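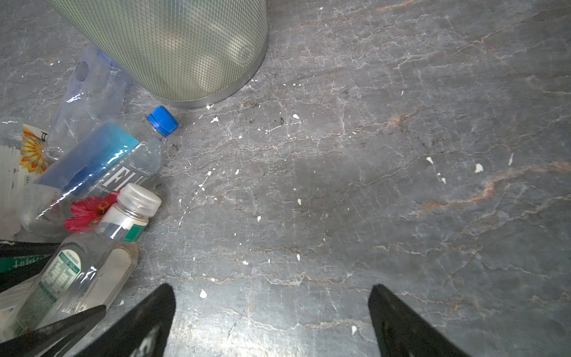
Progress report: litter and bottle clearing, second period
Project: Gimville floor work
Prepared by Gun-woo Oh, project lead
For: Ouellet, grants office

Summary

The question you funded us to answer is whether a machine with one arm and a simple two-finger gripper can do the small clearing jobs that take up a cleaner's evening in a public building. At the end of this period our answer is: some of them, slowly, with a person nearby. Picking single bottles off a hard floor is close to being useful. Clearing a pile of bottles is not there yet. Small debris is outside what the gripper can do and we propose to stop working on it.

Spending is within the approved budget. One purchase was delayed and is described further down.

What we said we would do

The plan for this period had 4 items:

1. Move bottle picking from the bench to the floor.
2. Run more than 1000 pick attempts on the floor and log every one.
3. Compare two ways of teaching the arm, one from Zoma's software and one of our own.
4. Write down what the cleaning staff at Gimville want from a machine, in their words.

Items 1, 2 and 4 are done. Item 3 is half done. We ran our own method for the whole period but got the Zoma package working only in September, so the comparison is thin and I would not draw anything from it yet.

Bench to floor

We expected the move to the floor to be a matter of changing the height of the arm and repeating the same picks. It took much longer. On the bench we had a plain mat of one color. The stone floor has veins in it, light ones and dark ones, and it has a shine. Clear plastic on that kind of surface is hard for the camera. The software drew the edges of bottles where there was only a vein, and in other cases it missed the side of a bottle altogether and closed the fingers on air.

Two changes helped. We lowered the lamps and turned them away from the floor, which cut down the glare. We also stopped asking the software to find the outline of the whole bottle. It now looks for the cap and the label first and works out the direction of the bottle from those. Caps are the better of the two. They are solid, they are nearly always a different color from the stone, and they tell the arm which end is which.

Bottles with no cap and no label are still a problem. We have no good fix for them at present.

Single bottles

For a bottle lying on its own with its cap on, the arm now succeeds on the first try in most cases. A pick counts as a success in our log when the bottle is lifted, carried and let go over the can, and ends up inside it. Bottles that hit the rim and fall back are counted as failures, even though the lift was fine. Last period we counted them as successes, so the two sets of numbers should not be put side by side. I am sorry for the inconvenience this causes to your own tables.

The average time for one bottle is 65 seconds, from the first look to the release. A cleaner does it in the time it takes to bend down. Much of our time goes to looking and planning before the arm moves at all, and I think that part can be shortened a good deal. The speed of the arm itself is limited by the safety setting and we do not plan to raise it.

Piles

In real buildings bottles do not lie on their own. People see one next to a full can and add theirs. For this reason we spent the second half of the period on groups of bottles lying against and across each other, with different brands, sizes and shapes mixed together.

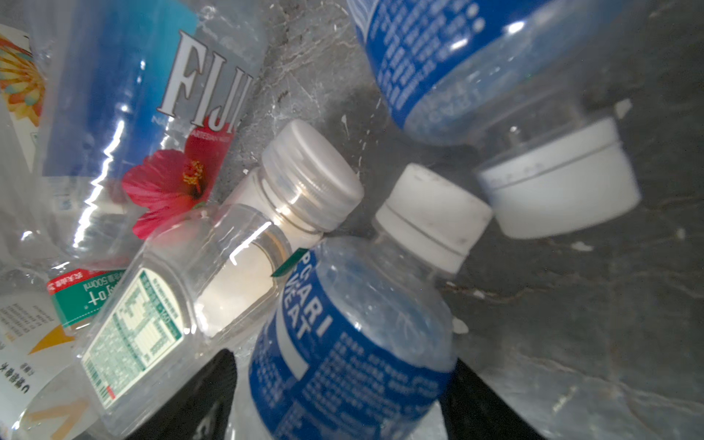

Pile work on the stone floor, with the Pocari Sweat bottle between the gripper fingers.

The results for piles are much weaker. The main kinds of failure, in order of how often they come up in the log:

Wrong bottle. The software takes the cap of one bottle and the label of another and treats them as one object. This happens most with clear bottles, where the label of the one behind shows through the one in front.

Blocked finger. There is room for one finger but not for the other. The finger comes down on a neighboring bottle and pushes it, and the whole pile shifts. The plan is then out of date and the arm has to start over.

Slip. The grip is good but the bottle turns in the fingers on the way up. Square bottles hold better than round ones. Crushed bottles are unpredictable. Some are easier than whole ones, as there is a fold to hold on to, and some spring out.

We tried letting the arm push the pile apart on purpose before picking. It works to a degree. Bottles with space between them are picked nearly as well as single ones. The trouble is that round bottles roll, and a few went far enough that the arm could not reach them. A low barrier on one side would stop this in the lab, but I do not see a cleaner setting up a barrier, so we have left it out.

Small debris

The original proposal mentioned scraps and chips as a later goal. We tried it for 3 days. The fingers are too thick at the tip to lift thin flecks off stone, and each one would need its own pick. A broom or a vacuum does this job already. I suggest we drop the goal and move the hours to piles. Please let me know if this needs a formal change to the agreement.

What the staff told us

We talked with the evening crew at Gimville during their shifts. They were polite about the machine and not very impressed by it. The points that came up more than once:

They do not mind picking up bottles. They mind bending for them at the end of a long shift, and they mind the weight of the bags. A machine that only carried full bags to the dock would be welcome now, today, even a slow one.

They want to know what it does with a bottle that is still half full. At the moment we test with empty ones only. This was a fair question and it has gone into the plan for next period.

They would not leave it alone in a hallway. Several people said they would end up watching it, and that watching it is also work. We had no measure for this in the project and I think we need one. From the next period we will log the minutes a person spends helping or minding the arm along with the minutes it works.

Equipment and budget

The arm has needed no repair. The rubber on the finger pads wears faster on the floor than it did on the bench, and we now change the pads every Friday. The cost is small and comes out of supplies.

The softer gripper we ordered from Ivov has not been delivered. The money is committed but not spent, which is why the equipment line looks low. If it has not come by the middle of next period I would like to cancel the order and build a padded version of the present fingers in our own shop. The drawings for that are ready.

Staff hours are slightly over plan because of the lighting work. Travel is under plan and covers the difference.

Next period

Finish the comparison with the Zoma package, on single bottles first and then on piles.

Pick from piles with the order chosen by the software, starting with whatever lies on top. Up to now the arm has gone for the bottle it was most sure of, which was often not the one on top.

Test with bottles that are part full, with caps on. We will do this on the stone floor with towels ready.

Log the time people spend minding the machine.

Cut the planning time before each pick. I would rather not promise a figure until we know how much of it comes from the camera and how much from the software.

Decisions we need from you

Whether small debris can be dropped as a goal, and whether the Ivov order may be cancelled if it is late again. The rest of the plan can go ahead without a decision. The full pick log is kept at our office and I can send a copy to anyone on your side who wants to go through it.

Gun-woo Oh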